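News > Press releases > Food and drink

Ilow brings out a packed lunch booklet for people who are sick of their own sandwiches

Free to pick up in Plutby from September, and yes, there is a whole page on rice 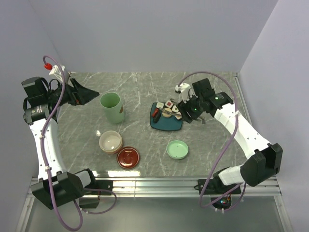

Châu Vương told me that most of us give up on packed lunches by the second week of a new job, and that it's the making we get bored with long before the eating. I wrote that on the back of an envelope and it has been stuck to my fridge ever since. It's more or less how the booklet started.

So, hello! I run Ilow, a very small food press, and I'm writing to tell you about Lunch, Mostly Cold. It's a booklet of packed lunches for grown-ups. There are plenty of lovely books for children's lunchboxes (I own too many of them, and I still can't cut a cucumber into a star), but when I went looking for something for a person with a bag, a bus to catch and a shared fridge at the other end, I found a lot of salads in jars. I have nothing against a jar. I just don't want to carry one up a hill.

We're printing 200 copies to begin with, and they're free. After those have gone we'll reprint and ask £5, with the money going into the next booklet, which will probably be soups unless I lose my nerve. You'll be able to pick one up at Ultau, the kitchen shop on the corner by the library in Plutby, and at Bạch, the bakery a few doors along. Both have been very patient with me. Bạch let me put the bread chapter in front of the people who make the bread, and they crossed out nearly all of it and wrote me a better one. The advice on keeping a roll from going soggy is entirely theirs: butter right up to the edges, tomatoes in their own little pot, and don't wrap anything while it's still warm.

I should say what's in it. The first half is about leftovers, because I think that's where a decent lunch comes from. You cook a bit too much at teatime and you put some by before you sit down. It has to be before. If the dish goes on the table with tomorrow's lunch still in it, tomorrow's lunch gets eaten, at least in my house. There's a noodle dish with peanut sauce that I like far better cold than hot, a lentil thing with lots of vinegar, and a potato and egg cake that you can eat with one hand while reading. Roast carrots get a page to themselves – I've become a bit of a bore about cold roast carrots.

Then comes the rice page, which I rewrote more often than any other. Cool it quickly, get it in the fridge, take it to work cold in a bag with an ice pack and eat it the next day. If it's been sitting out on the side all evening, please throw it away. I know it feels wasteful. I've put it in bold type and my printer has very kindly not said anything about how much bold type there is.

The second half is for mornings when there aren't any leftovers. These are all lunches you can put together from a cupboard while the kettle boils: tinned fish with white beans and lemon, oatcakes with cheese and whatever chutney is nearest the front, a wrap with hummus and grated beetroot (wear something dark). I tried them all at half past six in the morning, in my dressing gown, on the grounds that a recipe that works at a leisurely noon isn't much use to anybody running for the bus. Several didn't make it. There was a stuffed pepper I was very fond of, but it wanted a sharp knife and a level of concentration I haven't got at that hour.

We're also holding two lunch swaps to go with the booklet, both at Ultau, both starting at half past twelve. You bring a packed lunch you've made, put it on the table with a note of what's in it, and go away with someone else's. Please do write the note properly, nuts and sesame and all of that. It needn't be fancy. At our try-out I went home with a cheese and pickle sandwich made by a complete stranger and it was the nicest thing I'd eaten all week, and I've been trying to work out why ever since. I think it was the pickle. Or it may just be that a sandwich tastes better when you haven't seen the inside of it beforehand.

Châu has written the short piece at the back about eating lunch somewhere other than where you work, and it's my favourite bit of the whole thing. A bench will do, or a wall, or the stairs if it's raining. I did have a longer essay of my own planned for that spot, with a history of the lunch hour in it, and then I read Châu's and quietly put mine in a drawer.

If you write about food, or put together a local newsletter, or simply know somebody who has eaten the same ham roll every day since spring, I'd be very glad if you passed this on. I can send a copy of the booklet to anyone who'd like to review it, and you're welcome to print the noodle recipe in full as long as you mention Ilow. The quickest way to reach me is to leave a message at the Ultau counter. I'm in most mornings, usually buying another tub with a lid that fits.

Lunch, Mostly Cold is published by Ilow and will be at Ultau and Bạch in Plutby from September, while copies last. Dates for the two lunch swaps will go up in the Ultau window.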